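Two months with the Nolside picking kit

Posted in October, filed under Workshop

I said in the last post that I would write up the Nolside bin picking kit once we had put enough hours on it. We have now, so these are my notes. I paid the normal price for it and nobody at Nolside has seen this before it went up.

First, what you get. The kit is software on a small industrial computer, a camera with a mount, and a license for one arm. You bring the arm, the gripper and the bin. Ours runs with a KUKA arm that we already had, and most of the hoses and cables on it date from an older job. If you need a complete cell with guarding, this is the wrong product and you should look at what Polishchuk sells.

Setup took Jhair Zapata and me two full days. The manual says one. Most of the extra time went into calibration, which has to be done with the bin clamped in its final position. We bolted the camera down and then had to redo the whole thing when we shifted the bin a little to clear the cable bundle. The manual mentions this on page 67, well after the calibration chapter. It should be on the first page.

For testing we used a metal bin and a mix of things from around the shop. I wanted soft things, shiny things and plain hard blocks in there together, and the kit's own demo parts are all the same kind of matte plastic.

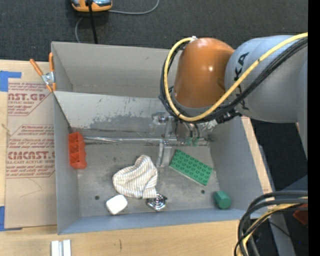
The arm over the test bin, with the striped cloth and the green stud plate still in there.

We ran sessions of 60 picks each, with a reset between them, and stopped after 545 picks when the budget of free afternoons ran out. Cremilda Magalhães kept the log. I'm not going to give a success rate per object, because we changed the settings partway through and the early numbers don't mean much. What I can say is how it behaved.

Blocks are easy. It found them at any angle and rarely needed a second try. Cloth was better than I expected. It goes for a raised fold if there is one, and if the cloth is lying flat it will poke at it a few times and then move on to something else.

Shiny metal is the weak point. We had a chrome piece in the mix and the software often placed it a little off from where it was, so the gripper closed on nothing. Turning down the overhead lights helped. The support desk suggested a different exposure setting, which helped more, and they answered within 8 hours both times I wrote. Thin things lying along the wall of the bin are also hard, and so is anything standing upright in a corner. The software keeps a safety margin around the walls and by default it is wide. You can shrink it, but then you need to trust your bin model, and ours was a tape measure job.

The screen you use to teach it is fine. You draw the bin outline, set the margins and choose what it does after a failed pick. Cleiton Guimarães had never used anything like it and was changing settings on his own by the end of the afternoon. The one thing he disliked was the stop button on the screen, which is small and sits right next to the pause button. Use the real one on the pendant.

Updates come over the network and the box restarts itself afterward without asking. It did that once in the middle of a session. There is a setting to turn this off under Maintenance, and I would do that before anything else.

I'm keeping ours. For mixed solid parts it does the job, and I had it working without writing any code. If most of your parts are polished metal, ask for a trial with your own parts before you sign up. Nolside does offer one, though you have to ask for it by email.

Next I want to try it with a deeper bin and the second gripper that Genivaldo Seixas lent us. I still have to make an adapter plate for that one, so it will be a while.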